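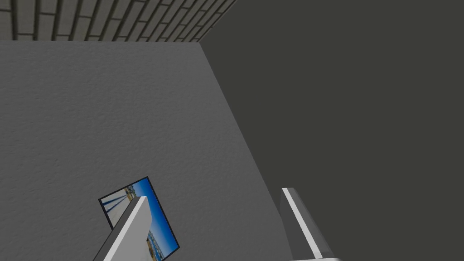 Figure 3. Wrist view from a simulated episode in the Lisby set. The gripper is open with nothing between the fingers; one framed picture hangs on the grey wall behind.

4.2 What the reporting rules ask for, and what they miss

The Osness guidelines have become the usual yardstick for papers that train or test manipulation policies in simulation. They ask authors to state the simulator and its version, the number of episodes, the success test, and whether object positions were changed between runs. We have no quarrel with any of this. Our doubt is whether a paper that ticks every box tells the reader much about the data behind it.

Figure 3 shows the difficulty. Under the guidelines this view belongs to a "varied indoor setting", a label that an author may apply once a set contains more than one wall finish and at least one decorative item. The plaster-like grey wall, the strip of pale blocks at the upper left and the framed picture would satisfy a reader who was checking for variety. None of them is something the gripper is meant to handle, and a flat olive-grey area with no texture takes up the right side of the view. A policy trained on many such views has been shown a good deal of background. Whether it has been shown variety of a useful kind is a separate question, and the rules do not put it.

We went through 21 papers that claim to follow the guidelines. Only 4 gave any account of what the wrist camera saw when no object was in view, and of those, 3 did so in an appendix. The rest reported episode counts and success rates and left the matter there. Taşdemir, who drafted the Aydoğan checklist, has argued that such views are harmless because the policy learns to ignore them. That may be so. We could find no test of it in the papers we read, and we are wary of a rule that rests on a hope about what a network will ignore.

The Manodico addendum tries to close the gap by asking for sample views "chosen to represent the data". In practice this has made things worse. Authors choose the views, and the views they choose show a gripper near a tidy object under good light. An approach to a cupboard handle is easy to understand on the page. A tilted picture partly hidden by a finger is harder to explain, so it stays on the disk. A reader who judges the set by its printed samples will come away with too kind an opinion of it.

We would replace the wording of the addendum with something duller. Sample views should be drawn at random by a script published with the data, with the seed fixed before the set is complete. We suggest 100 views per set, released in full, with those printed in the paper taken from the top of the list. Authors should also report the share of views in which no task object is visible, counted separately for each camera. The second figure is cheap to produce in simulation, where the position of every object is already known, and we see little excuse for leaving it out.

Two objections came up when we shared a draft. The first was that random views make a paper look careless. We accept that they are less pleasing. The second was that a single wrist view says little without the steps on either side of it, and here we agree: nothing in Figure 3 shows whether the arm was approaching a target or had lost one. A short run of views would be better evidence, and a later version of the rules could ask for it. We have held back from proposing this now, as the present rules are already followed loosely and a longer list is unlikely to be followed more closely.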